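How Does a Sweater Hold Together?

By Ulla Isaksson
October 24, 2021

I have a question for you. Look at the sweater you wear when it's chilly. Is it made of cloth, like your T-shirt or your pillowcase? Or is it made of string?

When I was seven I asked my uncle Gøran Lunde this, and he said "both," and went back to his soup. I was so annoyed! But he was right, and it took me a long time to find out why. So let me save you the wait.

Loops, loops, loops

A sweater starts out as yarn, and yarn is just a long, soft string. To turn it into a sweater, you make a loop. Then you pull another loop through the first one. Then another through that one, and you keep going until you have a whole row, and then you start the next row on top. That's knitting. Every loop is called a stitch, and every stitch is holding on to its neighbors.

You can see this for yourself if you get very close to a plain sweater (nose almost touching, it's fine, I do it all the time). On the outside, the stitches often look like tiny letter V's stacked on top of each other in long lines. Turn the sweater inside out and the V's are gone! Now you'll probably see little bumps, like rows of rice. It's the same yarn and the same loops, only you're looking at them from behind.

Why it stretches

Get a piece of string and hold it tight between your hands. Try to make it longer. You can't, not much anyway. Now tug gently on the sleeve of a sweater. It stretches!

The yarn isn't really getting longer. The loops are changing shape. A round loop gets pulled into a skinny one, and when you let go, it goes back to being round. A sweater has so many loops that all those little changes add up, and that's how your head fits through a hole that looks much too small for it.

Meet the parts

A sweater has a body, two sleeves and a neckline. At the ends of the sleeves are the cuffs, and at the bottom is the hem. The bottom part is very often made with something called ribbing, with lots of ridges going up and down, side by side. Ribbing is extra stretchy. It squeezes in, a bit like an accordion, and it helps keep the wind from sneaking up your back.

My favorite kind of sweater is a plain, pale one with something fun on top of it. The fun bits can be knitted right into the sweater with a different color of yarn, or they can be separate shapes that get fastened on afterward. Separate shapes have a fancy French name, appliqué, and you say it "ap-li-KAY." The cream sweater on the butterfly bedspread has black hearts like that, and down at the bottom you can see its wide band of ribbing. 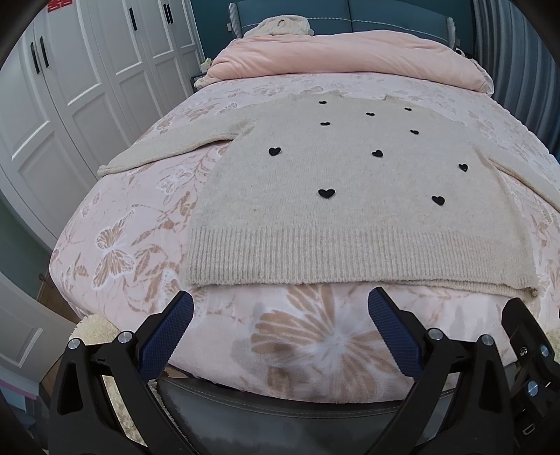
Where the warm comes from

Guess what a sweater is full of. Air! There's air between the loops, and if the yarn is fuzzy there's air caught in the fuzz too. Your body is warm, so it warms up that air, and the air stays close to you like a second blanket. The sweater doesn't make any heat by itself. You're the heater.

But if a strong wind blows, it can push the warm air right out through the gaps. I once walked all the way to the library in June, in a big thick sweater, and I was cold the whole way because of the wind. On the way home I put a thin raincoat over it and I was toasty.

Try it: lay your sweater flat

Hanging a heavy sweater on a hanger can make it droop, and you might even get funny pointy bumps on the shoulders. A bed or a table is a much better place for one. You'll need a sweater and a clear spot that's bigger than it is.

1. Put the sweater down with its front facing up.
2. Pull the sleeves out to the sides.
3. Smooth the middle with flat hands. Don't tug!
4. Line up the bottom edges, front and back. They love to slide apart, so check twice.
5. Fold one sleeve across the body, then the other.
6. Fold the bottom up to the neck.

Uh-oh, a loose thread

Please don't pull it! Remember that the stitches are all holding on to each other. If you pull on one, its neighbors get squeezed tight and the sweater puckers up. Don't cut it either, or some of the loops might come undone. Show it to a grown-up, who can use a blunt needle to poke the loose bit through to the inside, where it can stay.

Words to keep

Stitch: one loop of yarn.
Ribbing: stretchy up-and-down ridges.
Cuff: the end of a sleeve.
Hem: the bottom edge.
Appliqué: a shape fastened on top of cloth or knitting.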